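Speaker notes: Loose parts, mixed bins and the returns bench
Careo Stores and Handling Forum, Friday, afternoon session
Running time: 30 minutes, with 15 minutes for questions
Speaker: representing the returns and sorting section, Fumarberg depot

Before starting

Check that the microphone is on and that the handout has reached the back rows. The sample blocks should be on the front table. Please do not pass them round until the second part, as delegates tend to look at the blocks and stop listening.

Opening (slide 1)

Good afternoon, and thank you to Careo for the invitation. The returns section at Fumarberg receives sets of building and sorting blocks that have been on loan to schools, nurseries and training centres. Our duty is to see that each set goes out again complete, clean and in the right box. I shall speak this afternoon about the middle part of that work, when the pieces are out of their box and have not yet been put back.

Pause. Ask for a show of hands from those who run a returns bench of any kind.

What comes back (slide 2)

Sets are sent out in the Havard box, which has a fitted tray and a printed contents card. They seldom come back in that order. Pieces from one set are placed in the box of another, cards go missing, and long blocks are laid across short ones so that the lid does not close. Last year the section opened 547 boxes. The contents card was missing from a large share of them, and our staff had to work from the master list.

I would ask members not to read this as a complaint against borrowers. A teacher at the end of a school day has other concerns. The section takes the view that the box should be easier to pack, and the new tray from Akyol is being tried for that purpose.

The open bin (slide 3)

When a box is opened, the contents are tipped into an open bin and the box goes to be wiped down. We chose grey sheet metal after a period with cardboard trays, which softened at the corners. Metal marks and scuffs very readily. That has been accepted, and bins are not withdrawn for surface wear. They are withdrawn for a bent edge.

A plain grey floor also suits strong colours. Leave the slide up while speaking about the stick blocks, with the dark green and the red tones lying together. 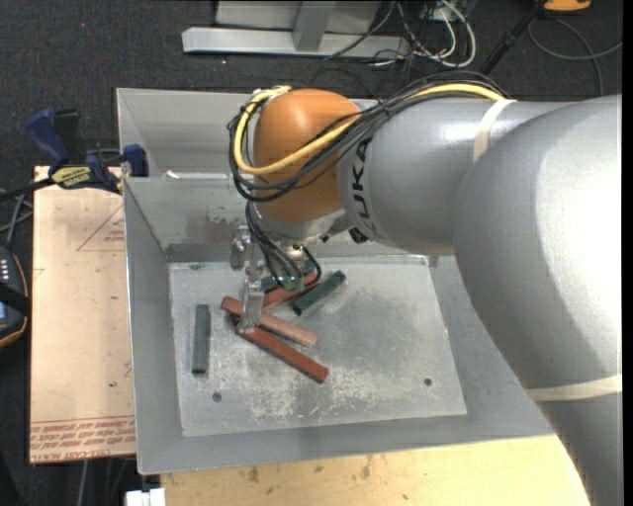 Few pieces at a time (slide 4)

The section's rule is that a bin should hold a small number of pieces. In earlier years bins were filled to the rim to save walking. Long blocks then lay under one another, and staff stirred the pile by hand to find the last of a colour. Stirring chips the paint and makes a good deal of noise in a shared building.

The present instruction reads as follows. Tip out part of the set. Take the pieces lying on their own first, then those that touch or cross. Look along the walls of the bin before tipping again.

Now pass round the sample blocks.

Sorting by colour, then by length (slide 5)

Colour comes first at our bench. Greens go to one tray and reds to another, and lengths are compared once the trays are full. Members from other depots have asked why we do not begin with length, as the contents card does. We tried it for a term. Blocks lying at different angles are hard to compare by eye, and staff were lifting each one twice.

Shades of red need particular care. The Havard sets have used more than one red over the years, and an older piece beside a newer one may be taken for a different colour. Both belong in the red tray. Please stress this point, as it was the most common query from the northern depots.

Checking and closing the box (slide 6)

The bench is staffed by 2 people at checking time. One reads the card and the other places the pieces. A set that is short is held on the amber shelf for up to 15 days, after which it is made up from spares. Damaged blocks are set aside and are not mixed with the spares.

If time is short, leave out the remarks on the amber shelf and go straight to questions.

Likely questions

On cost: the Akyol tray is still under trial and no price can be given today.

On washing: blocks are wiped with a damp cloth and dried flat. They are not soaked.

On labels: the section does not mark individual blocks and has no plans to do so.

Spare contents cards are on the table by the door. Collect the sample blocks before delegates leave for tea.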